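Search jobs Keyword or location Go

Weekend and evening housekeepers wanted - Walley Guest House

We need 2 people for the summer, start of June if you can, a bit later is OK too. Small place, long days when we're full. Pay is weekly. Meals on shift.

What the work is: stripping and making beds, bathrooms, hallway and stairs, laundry in and out, restocking the tea trays. Some breakfast help when Maeve is short in the kitchen. No front desk, no phones. You'll have a cart but the stairs are the stairs, so you need to be able to carry linens up two floors.

Rooms all have their own bedding. We don't do plain white. You will learn which spread goes where, there's a chart in the linen closet and it is mostly right. 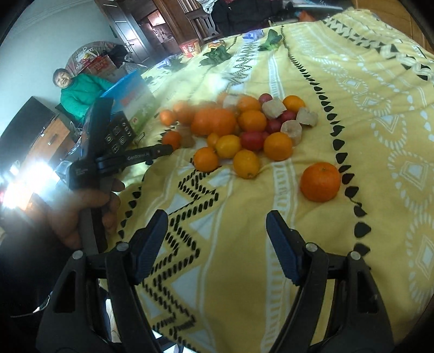
Yellow patterned bedspread.

Hours: 24 a week to start, more in high season if you want them. Shifts run 9:30 to 3:30, with a short evening turn at 6 for turndown and trash. We post the schedule two weeks ahead and try to stick to it. Swaps are fine, just write them on the board - texting me at midnight does not count as a swap.

You should be OK with: early starts, dogs (guests bring them), bleach and the usual cleaning products, working on your own for a couple hours at a time. Experience is nice but we'll train. First three shifts are with Kristiansen, paid same as the rest. Please have your own closed shoes. We give you the apron and gloves.

Parking is behind the building, entrance off Plandine Street. The 80 bus stops at the corner, last one back is after the evening turn so you wont be stranded.

Must be 18 or over and able to show you can work in the US. We ask for two references, one can be a teacher or a neighbor if this is your first job. Students welcome, tell us your exam dates up front.

To apply: drop a note or resume at the side door, or mail it to Maeve Ó Riain, Walley Guest House, 204 Plandine Street. Include your name, a phone number and wich days you can't work. No online form, sorry, the old one is down and I haven't had time. We call people back in the afternoons.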